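Stripping a desktop tower for a rebuild

13/01/2021
4 min read
20 shares

The tower has been on the floor since May with a fault I could not pin down. It would run for an hour, restart, run for ten minutes, restart again, and then behave for a week. I had already swapped the wall socket, the power lead and the monitor. The remaining option was to take everything out, clean it, and put it back one part at a time until the fault returned.

It is an ordinary desktop with a Nenum power supply and a Tilisel case fan I added later. The fan is rated at 2000 rpm and has never gone near it. I kept the notes below mainly for my own use at reassembly.

Order of removal

Mains lead first, then hold the power button for a few seconds. Side panel next. I then unplug the drives at both ends before touching anything on the board, as the data cables tend to lie across whatever I want to reach. Expansion cards follow, then memory, then the cooler, then the processor. The power supply comes out last.

Memory modules go straight into antistatic bags. I write the slot number on the bag with a marker, counting from the processor outward. The modules may be identical, but if one is faulty I want to know where it had been sitting.

Cleaning the processor

Old thermal paste goes hard and will not wipe off dry. I use isopropyl alcohol on a lint-free cloth, a small amount, and work from the edge to the middle. The colour of the cloth tells you when to stop. The replacement paste is Kao, which comes in a grey syringe with a cap that does not seal properly after the first use. I keep mine in a zip bag.

With the processor out, the socket needs to be protected. The plastic cover that came with the board is the right thing for this if you kept it. I did not, and ordered one from Fanance, part 3245 in their listing. It cost less than the postage.

Screws

There are three kinds in this case and two of them look the same. The coarse thread holds the power supply and the side panel. The fine thread holds the optical drive. I use an old ice cube tray and put them in by stage of removal, so that the last compartment filled is the first one emptied. A magnetic dish works until somebody bumps it.

Dust

Most of the dust was in the cooler fins and the power supply intake. I used a hand blower on the board and a soft brush on the fins. Hold the fan blades still while blowing air through them. I do not use a vacuum cleaner inside the case.

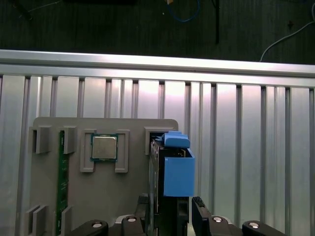
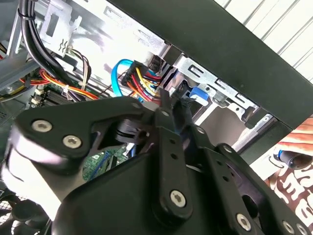
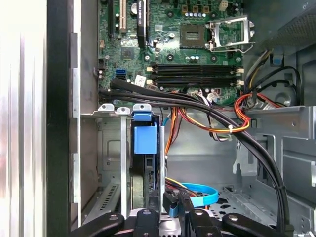 Cable routing is the part I have put off the longest, and I intend to change it before the parts go back in. Airflow through a case like this is front to back and low to high, and anything hanging in the path slows it down. I had always treated the memory as the likely fault and the wiring as a matter of looks. I now think the wiring deserves the same attention. With the four memory slots empty, it is plain how the thick black bundle crosses the board just beneath them and then turns down the side of the case. A bundle in that position is awkward to work around when seating a module. The plan is to lay it flatter, fix it with hook-and-loop strips in place of zip ties, and leave enough slack at the power connectors that they can be pulled straight out.

The first test will be board, processor, cooler and one memory module, with no drives connected. If that runs overnight I will add the second module, and so on. The log file is set to take 3000 entries before it overwrites itself, enough to cover each stage. The optical drive will stay out, as I have not put a disc in it for years.

If the restarts come back with one module fitted, the power supply gets replaced. I have already priced another Nenum of the same rating.

3 comments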